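Visits > Labs and workshops > Sarnholm

Search this site Go Type and press enter

A day at Sarnholm with the hand-held grippers

02/05/2025

I have wanted to get inside the Sarnholm lab ever since Annick Leblanc told me, over a very bad sandwich at a trade fair in January, that she spends most of her working life looking after fingers. Robot fingers, she meant. She's the one who keeps the hand-held grippers going over there, and when she wrote to say I could come by and get in the way for a day, I had my train ticket bought before I'd finished reading the message! 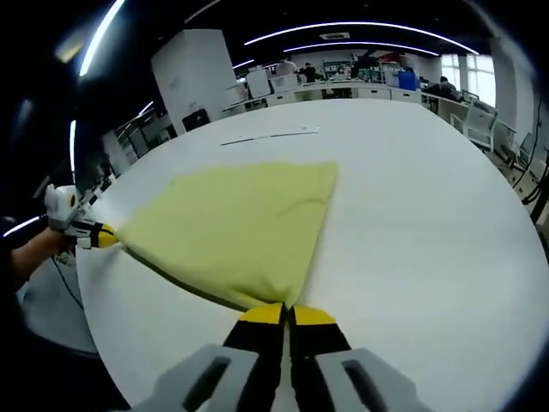

The ticket got me there far too early, of course, so I walked around the block twice and then got let in by Selvaraj Fakir, who runs the cloth work and who apologized for the coffee before I had even been offered any. (It was fine. I have had Cevard coffee, back when I visited their packing cell, and that was something you could have repaired a road with.)

For anybody who hasn't followed my earlier visits, the grippers at Sarnholm are the kind you carry around yourself. You hold one in each hand, or two people take one each, and you do the job with them, folding or pulling or sorting, and what the camera on the tool picks up goes off to train the arm. The arm was what I had come for, if I'm being frank. They call it Urnau and it lives in a cell in the next room. But Annick said I should see the hand tools first, so we stayed out in the big room for a good part of the morning, and I ended up liking that half best.

The cloth job is simple to describe and a pain to do. You take a yellow-green cloth by its corners on the big round white table and you pull it out tight between two grippers. I'd have said a child could do it. Then they let me have a go. My first corner slid right out of the jaws, and the second one I grabbed so far in that I had a fat wad of fabric between the tips and the whole thing bunched up toward me. Selvaraj was very kind about it. He told me to come down lower, almost flat to the table, and close slower than I wanted to. On maybe my fifth go I got it, and I'm not going to pretend I didn't make a noise.

What went wrong on my fourth go wasn't my fault, though, and I'm putting that in writing. Annick took the gripper off me, closed it on nothing, held it up toward the windows and said there was light between the tips. One of the yellow pads had worn down along its front edge, so the two fingers met at the back and gaped at the front. On a block or a cup you'd never notice. On thin cloth it's hopeless.

So I got to watch a pad change, which is what I'd really been hoping for. She does it at a bench by the wall with the gripper lying on a folded towel. The old pad peels off with a fingernail once you've got a corner started. Then she cleans the black finger underneath with alcohol, lets it dry, and wipes it again with a fresh bit of cloth. She's strict about the drying. She put one on damp in her first week and it walked off sideways in the middle of a session, and she had to throw out everything recorded with it. The new pad goes on from the tip backward, pressed down hard, and then the gripper gets clamped shut on a scrap of card and left alone while you do something else.

The something else, in our case, was the log. I love a log. Theirs is a paper book with a line for each gripper and each pad, and Annick writes in how many closes the old one did before it came off. Mine (I felt it was mine by then) had managed 1241. They like to change them at 700 for cloth and let them run longer for hard objects, but this one had been used on boxes for a while and then moved over to cloth without anybody checking the book. Selvaraj went a bit quiet at that point and looked at the ceiling, so I think we know who moved it.

After the pads come the jaws themselves. There's a small slide inside the housing on each side and it picks up lint, especially from the cloth work. She blows it out, runs the fingers open and shut by hand to feel for a gritty spot, and puts on a tiny bit of grease with a toothpick. Then there's a check I thought was clever. She closes the gripper on a metal block that measures exactly 20 millimeters and reads off what the gripper thinks the gap is. If the two don't agree she resets the zero and does it over. Ours was out by a hair, probably thanks to the new pad being thicker than the dead one, and one reset sorted it.

Cables are the other thing. Annick says cables eat more of her time than everything with a motor in it. People hang the tool up by the cable, or walk off with it still plugged in, and the plug works loose a little at a time until the picture drops out in the middle of a take. Her fix is a loop of soft tape near the grip so that any tug lands on the tape and not on the plug. She uses Millet tape, the fuzzy kind, and has opinions about every other kind. I've since put a loop on my own sander at home and I feel very professional.

Lunch was soup. I mention it only to say that I was asked twice whether I'd washed my hands before coming back, as greasy fingers on the pads are a sin in that building.

The afternoon was Urnau. The cell is smaller than I'd pictured, with a table bolted to the floor and the arm mounted on a post behind it, and it wears the very same fingers and the very same pads as the hand tools. That's the whole idea. If the arm's fingers are different from the ones people learned the job with, the arm reaches for a corner that isn't quite where it expects it. So every time Annick changes something on the hand tools she has to go next door and change it on the arm as well — and she told me a sad story about the week last year when she forgot.

I watched her do the morning start-up again for my benefit, which was nice of her. The arm goes to a parked position, she wipes the camera lens, checks the wrist bolts with a little torque wrench, and then it touches four marks on the table one after another. If it lands off a mark, she stops right there and goes looking for the reason. Usually it's the table that has been bumped. Once it was a washer somebody had left under a foot after moving the thing to sweep.

Then they let it pull cloth. I'd been told not to expect much, and the first try was a lot like mine, with a big wad of fabric and no corner anywhere. The second was a beauty! It came down low and slow, took one thin bit of corner and drew it out across the table without a wrinkle to speak of. The third it missed completely and pinched air. Selvaraj wrote all of them down with the same face. The run they were on had 149 tries in it and I only stayed for the start, so I can't tell you how it came out. I've asked him to write to me.

A few practical things if you get the chance to go. The entrance is around the side, past the bike racks, and the bell is the lower of the two. Wear short sleeves or roll them up, as loose cuffs get in the way of the tools. You're on your feet a lot and the floor is hard. They don't do open days as such, but they'll take small groups if you write ahead and say what you want to see, and I would say pads. Ask to hold a gripper. Ask to see the book!

I came home with the old yellow pad in my coat pocket, by permission. It's on the shelf over my desk next to the chipped drill bit from Cevard. Annick says she'll let me know when the new one reaches 700, and I've told Selvaraj I'll be checking.

Related visits

The packing cell at Cevard, and its coffee
Two hours in a tape warehouse
How a small shop looks after one old lathe
What I carry in my visit bag
Trade fair notes, January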